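4.2 Written notice of the right to counsel

Kurkesstead and Vellthorpe give arrested persons the same rights on paper. The difference is in how people are told about them. In Kurkesstead the officer reads a card aloud and asks for a yes or no. In Vellthorpe the person also gets a printed sheet and signs it before any interview begins.

We read 603 arrest files from the two towns, all closed before the Vellthorpe form was revised in November. Files with a missing interview record were left out of the count. In 200 of the files the person asked for a lawyer at some point. We coded each request by when it was made: at the stop, at booking, or after questioning had started.

Requests at booking were more common in Vellthorpe. Requests after questioning had started were more common in Kurkesstead, and in 9 of those files the interview went on after the request was written down. Five of the 9 were later the subject of a motion to suppress. We did not follow the motions to a ruling, so we cannot say how the courts treated them.

The coding rules follow Wubshet, with one change. Wubshet treats a question such as "Do I need a lawyer?" as a request. We put these in a separate group, as courts often find them too unclear to stop an interview.

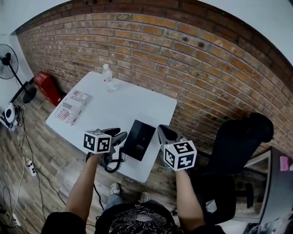 Lorna Baxter
Research Fellow, Criminal Procedure

Figure 3. Table with a water bottle near its far edge.

The separate group was small in both towns and does not change the order of the results. Case notes in the Dustura database were used only to check dates. Where a note and the arrest file gave different dates, we kept the one in the file.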